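Trailers de jogos: dá para acreditar neles?

Já te aconteceu ver um trailer de um jogo e ficar com vontade de o jogar logo nesse dia? A mim também. Depois joguei o jogo, e era bem mais parado. Por isso, hoje vamos olhar para os trailers com um pé atrás. 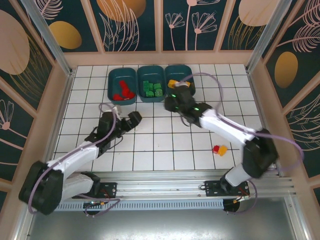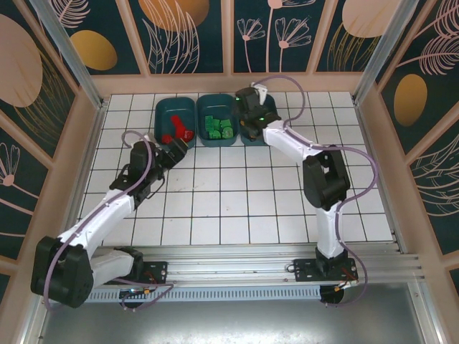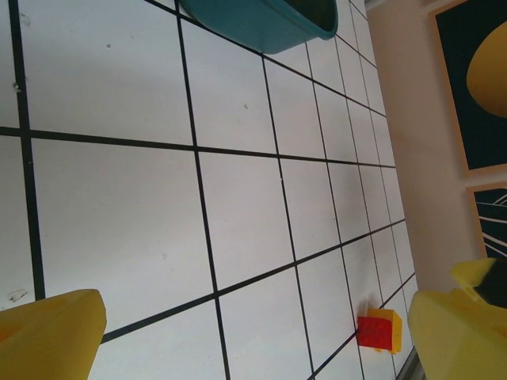
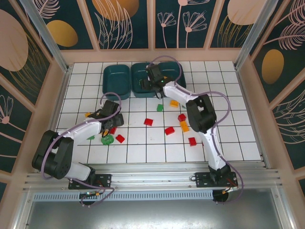

O que é um trailer, afinal?

É um anúncio. Foi feito por quem quer vender o jogo, tal como o anúncio dos cereais foi feito por quem vende cereais. Pode ser bonito e pode ter música de arrepiar, mas continua a ser um anúncio.

O truque do filme

Muitos trailers são pequenos filmes de animação. O herói salta de um dragão para outro e ninguém está a carregar em botões. Procura letras pequeninas no fundo do ecrã: às vezes avisam que aquilo não são imagens do jogo. Passam depressa, por isso carrega na pausa.

O truque da tesoura

Pensa no Prollden, um jogo de naves. O trailer dura 59 segundos e tem 6 explosões. Parece uma loucura! A Boglárka Kozma, que escreve connosco, jogou 40 minutos até ver a primeira. Antes disso andou a apanhar pedras para arranjar a nave. O trailer não mentiu, mas cortou as pedras todas.

E as demonstrações?

Nas demonstrações há mesmo alguém a jogar, o que já é melhor. Só que essa pessoa treinou muito e o pedaço foi escolhido a dedo. Quando a Jesport mostrou o Flestent, vimos dois níveis. E os outros? Não sei, e desconfio sempre do que não me mostram.

Antes de pedires o jogo

Procura um vídeo comprido de uma pessoa a jogar, sem cortes. Vê com um adulto qual é a idade recomendada e se há coisas para comprar lá dentro. Espera uns dias depois do lançamento e pergunta a quem já jogou se ainda joga.

A Piroska Vass acha que sou desconfiado demais e que alguns trailers dizem a verdade. Talvez. Mas eu continuo a carregar na pausa.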